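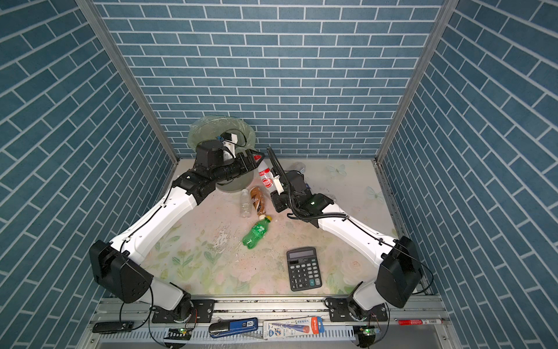 Can a machine clear up after morning tea yet? Only if the mess is small, close by and laid out on a table in front of it.

Coretti, which sells automation to warehouses, spent much of the winter telling shop owners that bottle clearing would soon be off the staff roster. Its Skelanel program puts 2 arms at a bench with a lined bin and asks them to pick up empties. Drink bottles sound easy. They're crushed, see-through and shiny, and a label can peel away and stay behind.
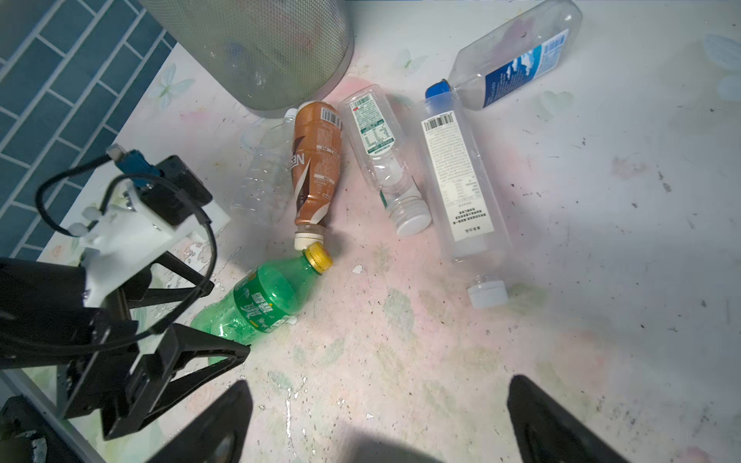

Readers in the trade have been unimpressed, and Doherty wrote in to say a teenager on a casual shift would have the lot binned before the arms had warmed up. Coretti says its program has logged 400 practice sessions. It hasn't said how many ended with a bare table, or how often a person stepped in - and those are the numbers a café owner would ask for.
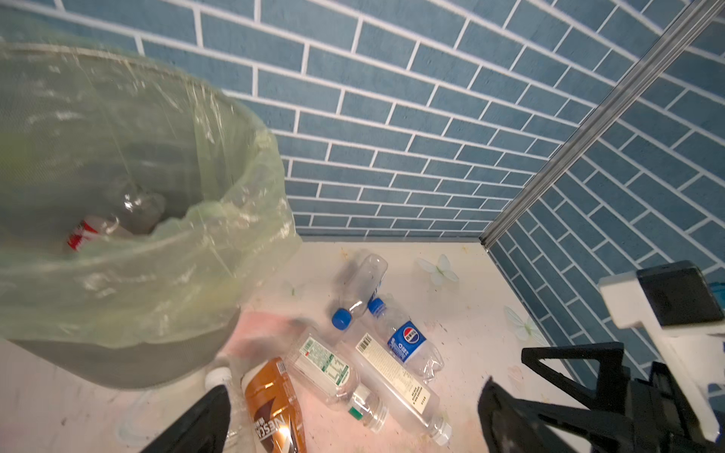 What it would cost

No price has been set. A trial at a Pundmont food court, pencilled in for December, would cover 32 tables, with cleaners kept on at their usual hours. That doesn't look like a labour saving to us.
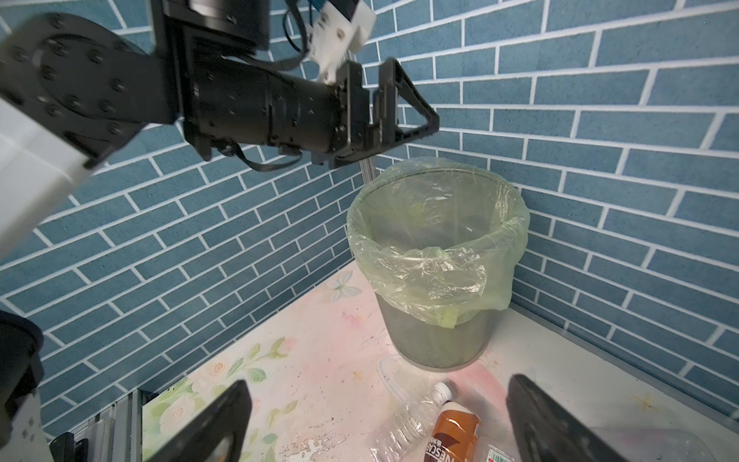 When will one of these be doing the rubbish at home? Coretti won't give a year. A kitchen has stairs nearby, kids underfoot and a bin bag that needs tying and carrying out, and the company's published plans stop at the bin.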